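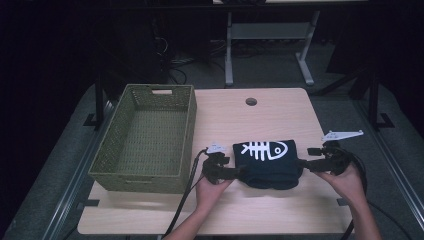
I have spent a good part of this year being asked which gripper a small lab should buy, and I have come round to thinking it's the wrong thing to lead with. People want me to say the Gralura or the Stöckli and be done with it, and I understand that, because money has to be spent before the financial year rolls over and somebody has to sign the form. But the more hours I spend with a hand-held pair, the more I think the cloth should choose. Put something dark and soft on a pale table, like the navy one with the white fish skeleton printed across it, folded up next to the olive basket, and bring the jaws in from both sides. You'll learn more about your hardware in a morning of that than in a month of reading payload tables.

Let me back up a little, because I know not everyone shares my fondness for laundry. When Faisal Mengal and I started comparing hand-held grippers at Wetdale we did what everybody does and began with blocks. Blocks are lovely! They sit where you put them, they have corners, and every gripper we tried could pick one up, which meant that after a fortnight we had a very tidy spreadsheet and no opinion at all. The cheapest pair we had on loan scored within a whisker of the dearest. Faisal was ready to recommend the cheap ones and go on holiday, and on the numbers I couldn't really argue with him.

Then we moved to folded cloth and the whole ranking fell over. A folded edge has a bit of spring in it, and if the lower jaw is even slightly too thick it shoves the bottom layer along the table instead of sliding underneath. You feel this straight away when you are holding the thing yourself (this is the great pleasure of hand-held grippers, and the reason I'd defend them against anyone who calls them a halfway house). Your wrist starts making small apologies for the jaw. You tilt, you press down, you come in a touch lower on one side. After an hour you've learned a dozen little tricks, and every one of those tricks is now in your demonstrations, waiting for an arm that may not be able to do them.

And that, I think, is where most of the published comparisons go astray. They treat the person as a neutral part of the rig. Stuart Tapley, who has far more patience than I do, went through 885 of our recordings and marked the moment at which each gripper first touched fabric. What he found was that the two hands had drifted into different jobs. The left tended to arrive first and pin, and the right would hang back beside the edge until the fold had settled. We hadn't asked for that. It's a perfectly sensible way to handle a tea towel, but if you hand those recordings to a controller that expects both sides to close together, you shouldn't be surprised when it dithers.

So my argument, such as it is, would be that a gripper should be judged by how little it teaches the person to compensate. The Gralura pair lost on grip force and on price, and I would still buy them tomorrow, because people who had never touched them were moving naturally within about a cup of tea. The Stöckli are beautifully made and I wanted to love them, but the balance sits too far forward and by mid-afternoon everyone's elbows had crept outwards.

A word on cables, which get left out of reviews as if they were beneath us. A lead coming out of the back of each gripper is fine for the first ten minutes. After that it has a vote. If it drapes over the table it drags, if it hangs off the side it pulls, and either way your forearm takes a slightly different path to the one it would have chosen. Rosalie Aebischer has been pushing for wireless, and I've resisted on account of the batteries, since added weight at the wrist is its own sort of lie. We've had that argument 17 times by her reckoning. I am softening. Filtico have promised us a lighter lead in December and I'd like to try it before I give in.

I should be fair to the other side. Stellan Lindqvist, reading a draft of this, pointed out that a lab with one arm and nearly 2,000 dollars left in the kitty can't go comparing four sets of anything, and that a table of grip forces is at least something you can look up for free. He's right, and if that's your situation then borrow a pair from a neighbour, raid your own linen cupboard and give it a single honest day. Start with the awkward item, preferably one somebody has folded badly. Leave the blocks in the drawer until after lunch.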